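Szulc hand grippers: a term with our robotics club

Reviewed by Jarosław Krajewska, 13th March

I help run the student robotics club at Nultmont, and this year our project is teaching an arm to tidy up drinks. Bottles on the shelf, bottles off the shelf, cans if we're feeling brave. For that we need lots of recordings of people doing the job by hand, so we bought a pair of Szulc grippers, the sort you hold yourself while a camera on each one watches what the jaws are doing. I've now spent more hours with them than I'd like to admit to my family, so I thought I'd write them up for other clubs!
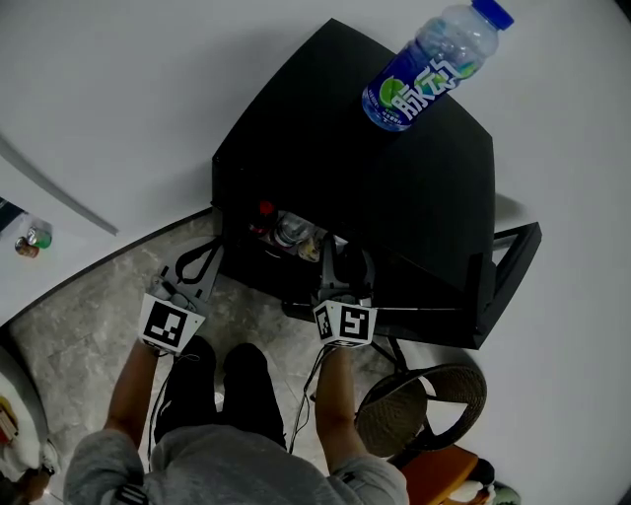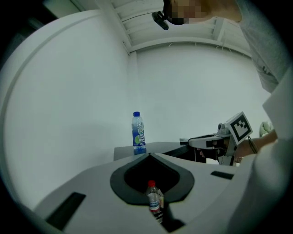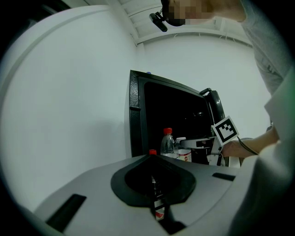 Bottle practice with the pair, one in each hand.

What they're like to hold

Comfier than I expected. The handle sits well back, so your wrist stays fairly straight, and the squeeze is light enough that our smallest first years can work it. I do find my forearms complaining after a long go (we swap over every 25 minutes now, and I'd suggest you start that way instead of learning it like we did). Left-handers in the club say both sides feel the same to them, which I can believe, as I'm forever picking up the wrong one.

The thing that takes getting used to is not grabbing with your fingers. You see a bottle starting to go over and every instinct says drop the tool and catch it. Everyone does this on their first afternoon. By the second they've usually stopped, and they get that slow, careful crane-driver look.

Picking things up

Small water bottles are lovely. Close, lift, done. Big drinks bottles are harder work, especially full ones, and you want to take them low down or they swing about. I like them best for teaching, though, as you can feel straight away when your grip is off. Cans are fine standing up and a pain lying down.

Low shelves are where I'd mark the grippers down. They're chunky things, and with two of them in a small opening you end up knocking your own knuckles together and nudging whatever was next to the bottle you wanted. Our best operator gets round it by sending one hand in at a time. I just swear quietly.

The markers and the cables

The black and white markers are how the software works out where each gripper has got to. Ours came ready fitted and have stayed put, but please do keep sticky hands off them! We lost most of a session to a smear of jam in November and it took ages to spot.

Cables are my main grumble. They get everywhere. We tried tape, then a bit of elastic round the wrist, and the elastic won. A couple of clips in the box would have cost Szulc next to nothing.

Software

We use Flikia to sort the recordings, mostly as the club over at Prundport already did and could talk us through it. It's plain but it works. Setting up took me an evening, most of it hunting for a menu that had been renamed since the manual was written. We've kept 422 recordings so far and binned plenty more, and our aim is 3,000 before the summer show, so wish us luck.

Battery and bits

A charge lasts up to 300 minutes if you believe the leaflet. We've never gone that long in one sitting, so I can't argue with it. The carry case is good and solid. The finger pads do pick up fluff and want a wipe with a damp cloth at the end of the day.

Would I buy them again?

Yes, for a club with a proper project to feed. If you only want a one-off demo for an open day, borrow a pair from someone, they're a lot of money to have sitting in a cupboard. Four stars from me, and I'd have given the last one for those cable clips.

If anyone has found a decent way of storing the pads so they don't go flat on one side, drop me a line through the club page. Ours have started to and I haven't got spares yet.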